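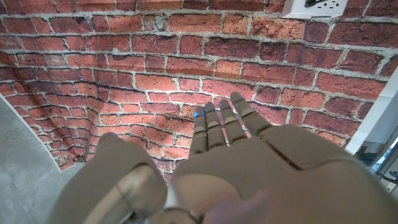

Celebrity cleaning hacks: which ones are worth your Saturday?

July 26, 2022

Every few weeks some actress or pop star tells a magazine how she keeps her kitchen spotless, and by dinnertime my inbox is full of people asking if it works. I have my doubts that most of these people have met their own oven. Still, I tried the ones readers send in most.

Lemon halves in the microwave

A soap actor swore by this on a morning show. Put two lemon halves in a bowl of water, run it for three minutes, leave the door shut for five more, then wipe. The steam does loosen dried sauce. I did it again with plain water and the wipe was just as easy. The lemon smells nice, if you have one going soft. Be careful taking the bowl out.

Baking soda and vinegar down the drain

The one that won't die. It fizzes, it looks great on video, and what's left after the fizz is mostly salty water. My sink drained no faster than before. A plastic drain snake pulled out a wad of hair I'd rather not describe. Rajitha Mollah wrote in to say vinegar cleared hers, but she also poured two kettles of hot water after it, so I'd give the credit to the kettles.

Newspaper on windows

A singer with a glass house recommends it. I assume she has staff. Newspaper worked fine for my grandmother, but the paper we get now left gray smears on the white trim. A flat microfiber cloth, barely damp, then a dry one. Skip sunny afternoons or you'll get streaks whatever you use.

Candles in the freezer

Supposed to make them burn longer. I froze one overnight and left its twin on the shelf. They burned down within minutes of each other, and the frozen one cracked up one side. Trimming the wick short before lighting does more – and there's no wax next to the peas.

White toothpaste on silver

Please don't. Rogelio Sarmiento sent me a photo of a tray he'd rubbed with it after reading an interview, and the fine scratches are there for good. Buy silver polish and use a soft cloth.

The $50 "star-approved" sponge set

A sponge is a sponge. Mine smelled by the second week, same as the cheap ones.

More of these in September. If you've tried one that did work, tell me what else you did to the stain first.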